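Tristum suturing trainer - worth the subscription?

osaze_e
2 June 2018
Has anyone here used Tristum on two arms? Plornitz want us on the 80-hour plan and I can't tell what we'd get over the basic one.

drosside_kay
We've had it since February. Thread handling is good, support is slow. I waited 5 days for a reply about a jaw fault.

G Morris
I'd disagree on support, mine came back the same afternoon. My complaint is the pads - 253 for a box is too much.

osaze_e
Is the grasper side any use on curved needle work?

drosside_kay
Yes, better than I expected. Two from our bench:
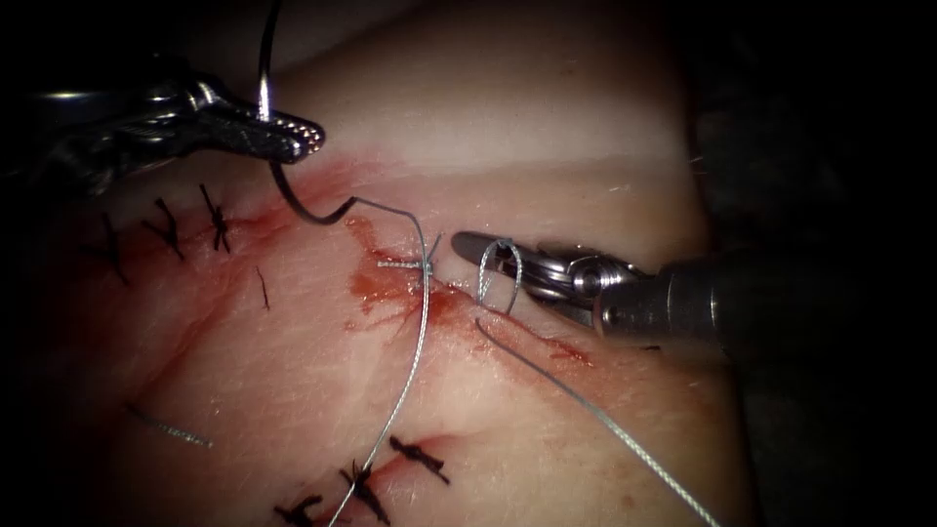
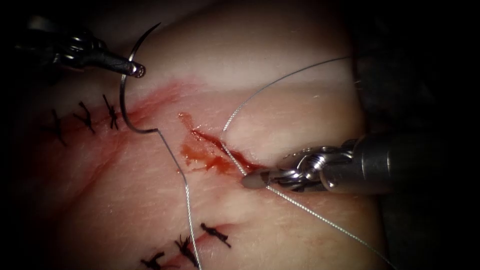 Needle driver on the left, grasper on the right, black knotted stitches either side of the cut being worked on.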